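Pardon? A conversation about hearing loss, mostly at the first attempt

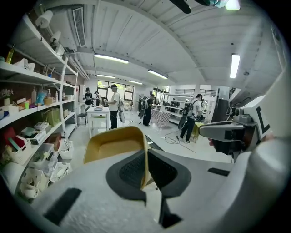

A gripper with a tan-yellow finger, and to its right a second one with an L on its tag.

2019-03-22

The audiologist who runs the hearing clinic in Mimton has a habit of talking with her hand over her mouth. She does it on purpose, halfway through a sentence, to see what you do.

What I did was nod. "There," she said, taking the hand away. "You've no idea what I said, and you agreed with it."

She had asked whether I'd like to buy her car.

Nodding, according to her, is the first symptom of hearing loss that anybody else notices, and the last one the nodder admits to. She has been fitting hearing aids for most of her working life, first in a hospital and now at the Jääskeläinen clinic on the Mimton ring road, between a tyre place and a shop selling garden sheds. She has 400 people on her books. Most of them, she says, were sent by somebody else.

"It's the husband or the wife who rings up. They say, can you see him, he's got the telly on so loud the dog's moved out. Then he comes in and tells me there's nothing wrong with him and she mumbles. I've heard that so many times I've started saying it along with them."

Does she ever mumble, the wife?

"Oh, sometimes. Some people do mumble. It's worth checking."

Age-related hearing loss usually begins with the high sounds, and this is why so many people can say with a clear conscience that they hear perfectly well. They do hear. Low voices, lorries and the washing machine all come through as they always did. The part that goes missing is the top of speech, the s and f and th, the small hissing bits that tell you whether somebody said "fin" or "thin" or "sin". The volume seems fine and the meaning has gone out for a walk.

"So people think it's everyone else," she said. "Young people don't speak properly, actors don't speak properly. And I've got some sympathy about the actors."

Background noise makes it much worse. A person who manages well in a quiet kitchen may be lost in a pub, and she listens for this when she asks new patients how they've been. They seldom say they can't hear in restaurants. They say they've gone off restaurants. One man, 68, told her he had simply stopped enjoying his grandchildren's birthday parties, and she did have to concede that this alone proved nothing.

The hearing test itself takes 20 minutes. You sit with headphones on and press a button whenever you hear a tone, however faint. I had mine done while I was there, and can report that it brings out a competitive streak. I found myself pressing the button at what may have been my own breathing.

"Everyone cheats," she said. "They think it's an exam. They lean forward, as if that'll help. I change the gaps between the tones so they can't get a rhythm going, and you can see them getting cross with me through the glass."

I asked for my score. She said it wasn't a score, and then that there was a slight dip on the left at the high end, nothing to do anything about for now, and had I stood next to many loudspeakers? I had. I had paid to.

We got on to the aids. She keeps a drawer of old ones, including a beige lump from before she was born that looks like something you'd find in a pork pie. Modern ones sit behind the ear with a thin tube or wire, or inside it, and some are hard to spot unless you're looking. The one she fits most at present is made by Vorkemix, and she was careful to add that this was down to the clinic's contract and she'd be rude about it if I liked.

Go on then.

"The battery door's fiddly. If you've got arthritis in your thumbs it's a swine. And the leaflet's been written by someone who has never met a person."

She would like it known that the make matters less than people think. The fitting matters, and so does coming back. An aid has to be set to the particular ear it's going in, then adjusted after a few weeks of ordinary life, and a good many patients never turn up for that second visit. They go home, the cutlery sounds like a riot, the loo flush frightens them, and the aids go in a drawer.

"I tell them it's going to be horrible at first. Their brain's been without those sounds for years and it's forgotten how to ignore them. You've got to let it get bored of the fridge again. And you can't get bored of the fridge if you only wear them at Christmas."

Her advice is to start with a few hours a day at home, somewhere calm, and build up. Read aloud to yourself, if you can stand it. Have the radio on low with someone talking. Leave the crowded pub until later. If anything hurts, or whistles all the time, ring the clinic, and don't attempt repairs with a hairpin. I took this last item to be drawn from experience.

Cost came up, as it does. Hearing aids are free on loan through the NHS, and she thinks those are perfectly decent and wishes more people would ask their GP. Private buyers pay anything from a holiday to a small kitchen. She has also seen the gadgets in the back pages of magazines, and last February a patient brought in a pair he'd bought for 200 pounds from an advert. They made everything louder, including the things that were loud already.

"He was very pleased with them," she said. "He'd walked here along the dual carriageway. He was less pleased by the time he arrived."

There are times when she wants people to stop reading interviews and get seen. Hearing that goes suddenly, over hours or a few days, particularly in one ear, needs urgent medical attention, the same day if possible. People assume it's wax and wait a fortnight, and treatment for some causes works best early. Pain, discharge, spinning dizziness, or ringing in one ear only should also go to a doctor. Wax, when it is wax, should be dealt with by someone qualified. She has views on cotton buds and they can't all be printed here. Ear candles got a long silence.

On the second Thursday – no, she corrected herself, they've moved it, check the noticeboard – the clinic lends its back room to Mukora, a lip-reading group that meets over tea. I sat in on the end of one. It is a good deal noisier than I'd expected. They were practising words that look identical on the lips, of which English has a heartless number: "pat", "bat" and "mat" for a start. A woman in a green coat mouthed a sentence at me twice. I got the word "Tuesday", and she told me kindly that it hadn't been in there.

What should the rest of us do, I asked the audiologist afterwards, the ones doing the talking?

Face the person, she said. Get their attention before you start. Don't shout, as it bends your mouth out of shape and makes you look furious. Turn the tap off. If they miss it, say it another way and don't just repeat the same three words at rising volume. And please don't say "never mind, it wasn't important".

"They hate that more than anything. It might have been rubbish, but they'd like to be the judge of it."

She walked me out past the sheds and said something as a lorry went by. I asked her to say it again. It was about the car.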